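Sivollow Trading Card Sleeves, Matte and Gloss: Product Review
Reviewed for the Eynon Consumer Advisory Service
Category: Stationery and storage

Background

The Eynon Consumer Advisory Service receives regular enquiries from libraries, school clubs and private collectors concerning the storage of small flat items such as cards, printed tags and sample packets. The Sivollow sleeve is sold in Canada in boxes of 108 and is offered in a matte and a gloss finish. Both finishes were purchased at the regular retail price. The manufacturer was not informed of the review and supplied no product.

Fit and construction

The sleeves are cut consistently. Of two full boxes opened, a single sleeve had an incomplete side seam, and the retailer replaced it at no charge. Cards of standard size slide in without catching. Heavier card stock is a tighter fit, and users should expect to work the last centimetre down by hand. The opening is square, with no thumb notch, which slows removal. The competing Mandley sleeve has a notch and is noticeably quicker to empty, although its corners split sooner under repeated use.

Finish and colour

The matte finish mutes the colour of printed foil to a degree that some collectors will not accept. Reds and oranges suffer most. The gloss finish preserves colour well but shows fingerprints, and stacked sleeves tend to cling to one another in humid weather. A box left in an unheated room through August was difficult to separate, though the contents were undamaged.

Labelling

The paper insert gives the inner dimensions in millimetres only. The material is named on the outer carton and nowhere on the inner packet, an omission that should be corrected, as institutions commonly discard the carton on receipt.

Handling at the table

Glare is the principal weakness of any shiny flat item, sleeved or otherwise. A patterned surface in orange and brown, held at an angle between finger and thumb, catches the light readily, and fine print on such a surface may need to be tilted before it can be read. Users who sort at a pale wooden tabletop should place the lamp to one side. Small transparent packages may be kept on the same surface during sorting, as their contents remain visible without opening.
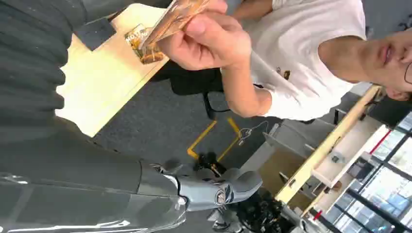

Value

The gloss and matte boxes are priced identically. Institutions ordering 1,000 sleeves or more may apply to the distributor, Jevden, for a reduced rate. Our enquiry was answered by the following Saturday, and the terms were clearly set out.

Recommendation

The gloss finish is recommended for display and for cards handled occasionally. The matte finish is suitable for lending collections where wear is the greater concern. Neither is recommended for items removed and replaced daily, for which a notched sleeve remains preferable.

Rating: gloss, four out of five; matte, three out of five. Questions regarding this review should quote file number 237.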